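八月，Farkstead 后院染棚，一早就闷得要命。

先记缸。昨晚盖盖子之前闻了一下，味道不对，有点发酸发馊，不像平时那股子又腥又草的味儿。今早掀开，液面上那层铜紫色的膜碎成一片一片的，搅起来的“花”（就是中间那一团蓝泡泡）瘪得很，戳一下就散。拿玻璃杯舀了一杯对着门口看，液体是浑的，发青，底下飘着没还原的蓝渣。好缸舀出来应该是黄绿色，透亮，像放了一会儿的绿茶。这杯像刷锅水。

所以今天本来要染的那批先全停了，救缸。 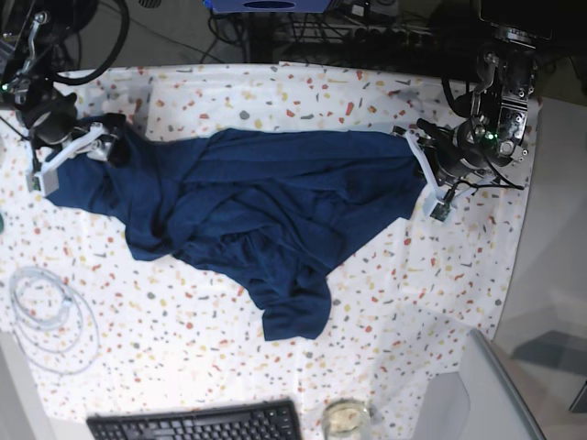
*本页最后修改：八月，晚上 9:40（补了碱那一段，改了两个错字）*

缸的底细写在这里，免得以后翻不到：果糖缸，靛蓝粉、熟石灰、果糖，61 升，春天起的那一口，Issa 管它叫“老二”。老大去年冬天冻坏了，老二一直很争气，中间歇过一阵也没闹脾气。起缸的时候用的靛蓝粉是从 Awad 拿的，就是 Zandport 码头后面那家，门脸特别小，进去要侧着身子，老板把粉装在咖啡罐里卖。颜色好，沉，带一点点红光。我一直觉得比我们之前邮购的那种强，Abla 说是我心理作用，她拿两种粉各染了一条布给我蒙着猜，我猜错了。行吧。但我还是买 Awad 的。

**先查碱。**试纸一下去，颜色明显比该有的浅，缸偏软了。这几天染得太密，布带进去的气多，加上天热，石灰吃得快，我又偷懒没有每天测。认账。

这里插一句给后来看本子的人：测之前先别搅！要等缸静了，从上面清的那层取。我刚来的时候每次都是搅完马上测，试纸上糊一层石灰渣，读出来永远是“很好”，缸都快死了还很好。Issa 跟我讲过，我当耳旁风，后来毁了一整匹亚麻才长记性。那匹亚麻现在还在楼上当窗帘，灰不灰绿不绿的，下午太阳一照像泡菜坛子。

补石灰的做法还是老样子：先用缸里舀出来的液调成糊，调到没有疙瘩，再贴着缸壁慢慢倒下去，沿着一个方向搅，搅的时候桨不要出水面。干粉直接撒的话会结块沉底，结成一坨一坨的，半个月以后还能从底下捞出小石头来。戴手套，戴眼镜，别学我上次那样拿手背蹭眼睛。

**再查糖。**光补碱不够，杯子里那么多蓝渣，说明还原的劲儿也没了。果糖用热水化开，2 勺（铁皮罐里那把长柄的，平勺不堆尖），倒进去，再搅一轮，盖上。

然后就是等。我最不擅长的就是等。

上午十点多忍不住掀开看了一眼，没什么变化。Abla 从屋里喊我别掀，每掀一次就进一次气，我说我就看一眼，她说你每次都是就看一眼。中午又看了一眼（趁她去买面包），液面开始有点回色了，边上一圈泛铜光，味道也没那么冲。下午三点多舀了一杯，还是偏绿，但底下的渣少了，能隐约看见杯子后面我的手指头。有戏！

等的时候没闲着，把温度那件事又想了一遍。缸放在棚子西边，下午晒得狠，外壁摸着烫手。我一直以为热总比冷好，冬天我们又裹毯子又垫热水袋的，谁会嫌它热呢。可是热过了头，糖跑得飞快，头两天劲儿特别足，后面一下子就塌了，跟这回的样子很像。Issa 的意思是夏天应该把缸挪到水池那边背阴的地方，我同意，问题是 61 升的缸谁搬。他说他搬。他的腰上个月刚闪过。先记在这里，等人多的时候再说。

眼下的办法：外头围了一圈湿麻袋，棚子西面挂了旧帆布挡光。帆布上有个洞，正好有一束光打在缸盖上，看着挺神圣的。

---

**精练。**趁缸在歇着，把下一批坯布先煮出来。这一块最近问题多，多写几句。

上一批出来有白点子，一块一块的，大小不一样，边缘很清楚。一开始大家都怪缸，我也怪缸。后来 Abla 拿放大镜看，说这是布没煮透，上面还有浆或者油，染液根本没进去。她拿没染过的剩布滴水试，有的地方水一下就吃进去了，有的地方水珠圆滚滚地站着不动，跟荷叶似的。那就没什么好争的了。

这次重来：大锅，软水，纯碱，加一点点中性洗涤剂，小火煮，锅盖留条缝。水变成啤酒色就倒掉换新的，再煮，换到水不怎么黄为止。棉的那几块换了好几锅才清，第一锅倒出来的颜色我都不好意思让隔壁看见。煮的时候布要完全沉在水里，漂起来的地方就是以后的白点子，拿盘子压住。厨房那个缺口的白盘子现在归染棚了，别再拿回去盛饭。

煮完过清水，过到摸起来不滑，然后**滴水试验每块都要做，四个角加中间**。我知道麻烦。上回就是省了这一步。

煮过的布不要晾干了再下缸，拧到不滴水就行，下缸之前在温水里再泡透，把布里的气泡捏出来。湿布下去吃色匀，干布下去先吃气再吃色，花得一塌糊涂。针织的尤其要小心，湿了以后很重，往下坠，提着一头会越拉越长，要两手托着底。我上回提着肩膀从桶里拎一件，拎出来像连衣裙。

关于针织再多说两句，反正还在等缸。机织布怎么折都好办，展开就平了；针织的一团起来，里面那层根本见不着染液，外头已经吃得很深了，里头还是浅的。所以下去以后手要一直动，在液面底下慢慢地翻、抻、换位置，动作要像在水里给小孩洗头，别捏别搓，更别把它捞出水面又放回去。袖子最容易忘。袖子里头兜着气，会自己鼓起来往上浮，得先把气顺着袖口赶出去。腋下那个缝也是，几层叠在一起，颜色总是慢半拍。

出缸也有讲究，贴着液面拧，别举高了哗啦啦往下淌，淌一次等于往缸里打一次气。出来是黄绿的，然后一点一点变青变蓝，看多少遍都看不腻。Issa 说他干这行这么些年，还是每回都要站那儿看到它变完。我也是。Abla 说你们两个能不能边看边把地拖了。
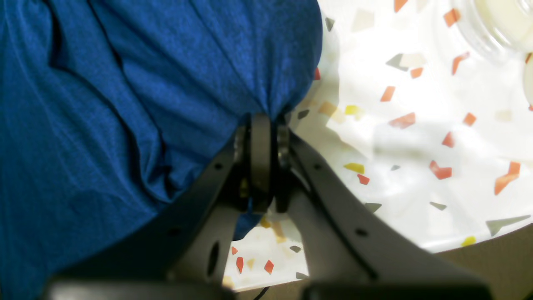 *蓝色布料，中间收紧的地方褶子最密。*

**深浅的事。**Suvum 那边的回话到了，他们要的那批围巾，样布选了第二深的那块，不是最深的，谢天谢地。最深的那块我们下了 8 次缸，每次之间都要彻底氧化透，碰上潮天一天做不了多少，还容易掉色，蹭得哪儿都是。第二深的颜色也够沉，晾干以后有一点灰调子，洗过更好看。

他们还问能不能保证每条颜色一样。我回信写了又删，删了又写。手工缸怎么保证嘛，早上的缸和下午的缸都不是一个脾气，头一条和最后一条吃的色也不一样。最后写的是：同一批会放在一起比着染，浅的再补一道，尽量靠拢，但并排放着细看还是会有差别。Abla 看了说写得太老实了，Issa 说就这样发。发了。

为了靠拢，打算这么排：

- 先浅后深，不要一条一条染到位，整批先走完第一道，再一起走第二道
- 每条角上缝一小段白棉线编号，结的打法写在墙上那张纸上（上次用油性笔写在胶带上，碱水一泡全掉了）
- 每走完一道，晾干，全铺在一起看，要在阴天的窗边看，别在灯底下看，灯底下什么都好看
- 最后一道下午三点以前收工，晚了光不行，我会自己骗自己

湿的时候颜色比干的深好多，这个坑我踩了不知多少回，湿着觉得够了，第二天早上一看，浅得像校服。所以样布一律看干的，还得是洗过的。墙上挂的那排样布是去年的，有几块晒退了，别再拿去跟客人对色，我回头重新做一套，夹在本子里避光放着。

**洗。**出了最后一道，晾一夜，第二天冲水，冲到水清，然后泡一点白醋水把碱中和掉。泡醋这步有人主张不做，说碱自己会慢慢走。我试过不泡的，手感发涩，有股石灰味，贴着脖子还痒。围巾是贴脖子的东西，泡。醋水的量墙上也写着：2000 毫升水配一小杯（量杯那只小的，杯口磕过），围巾一条一桶，别图快几条挤在一起。泡完再过两遍清水。

中性洗涤剂快用完了，谁去 Zandport 顺路带一瓶，顺便去 Awad 问问石灰到没到，上回说要等船。如果到了就多拿一袋，记得要密封的那种，敞口的放一阵就跟空气反应掉了，买回来等于买了一袋粉笔灰。我们架子最底下那袋我怀疑就是这样，今天补碱我用的是上面新开的。底下那袋先别扔，留着刷墙。

---

晚上回来补：

饭后又去看了一眼缸（这回是正大光明看的，Abla 也跟着去了）。膜长回来了，整片的，拿桨尖轻轻一划会慢慢合上。花也鼓起来了，没有最好的时候那么大，但是泡泡细了，颜色是那种发紫的蓝。舀了一杯，黄绿，基本透亮，底下还有一点渣。碱也回到该有的位置了。

拿了一小条煮过的棉布试，下去泡了一会儿，出来是正常的黄绿，在手里翻着翻着就蓝了，匀的，没有白点子。我高兴得差点把布条掉回缸里。Issa 说别急着夸，明早再测一遍，糖刚加进去头一天看着都好。他说得对，我还是很高兴。

布条夹在这一页后面了，左边那半洗过，右边那半没洗，别弄混。

明早要做的：

- [ ] 不掀盖不搅，先取清液测碱，再看颜色
- [ ] 昨天那袋剩布做滴水试验，不过关的挑出来重煮
- [ ] 湿麻袋重新浇水，太阳上来之前
- [ ] 墙上的醋水配比重写一遍，字花了
- [ ] 围巾先走第一道，只走第一道，谁手痒都不行（说的是我）
- [ ] 问搬缸的人手

还有一件，谁把搅缸的木桨拿去通水池了？桨头上有一圈油。我已经用碱水煮过，晾在棚子门口，颜色花了但是能用。通水池请用池子底下那根竹竿，桨上油进了缸，膜会发花，到时候又得从头查起，我可不想再喝着凉茶等一整天。

Abla 补：桨是 Issa 拿的。

Issa 补：水池堵的是你们的线头。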